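Writing for Families, Unit 3: The Death Notice and the Obituary
Notes by Milagros Aravena, Clondside

A death notice is short and paid for by the line. An obituary tells the life, and most local papers cap it at 400 words.

Order of facts: full name, age, town, date of death, schooling, work, clubs and church, hobbies, survivors, service details. Check the spelling of every grandchild's name with two relatives.

Use "died" unless the family asks for another word. Keep nicknames in quotation marks.

For next class: read the Lindqvist notice and cut it to 73 words.

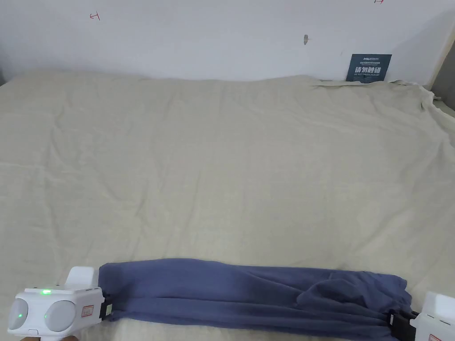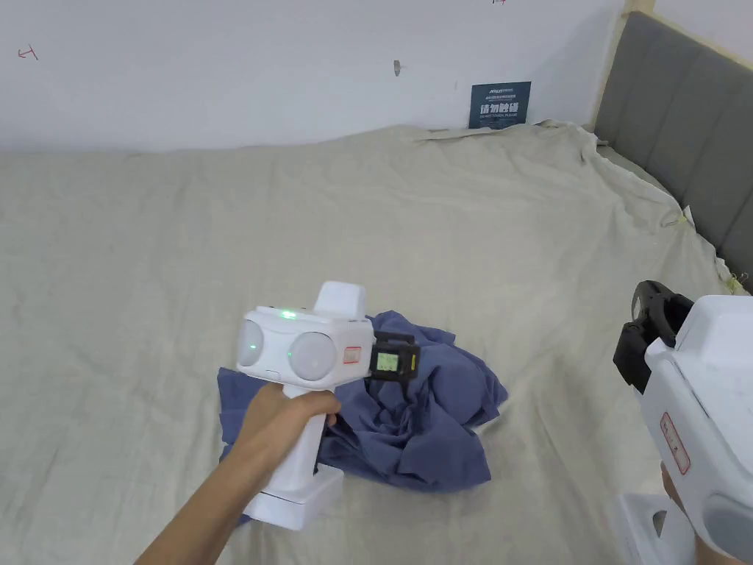

Blue clothing or cloth on a pale sheet, both pictures.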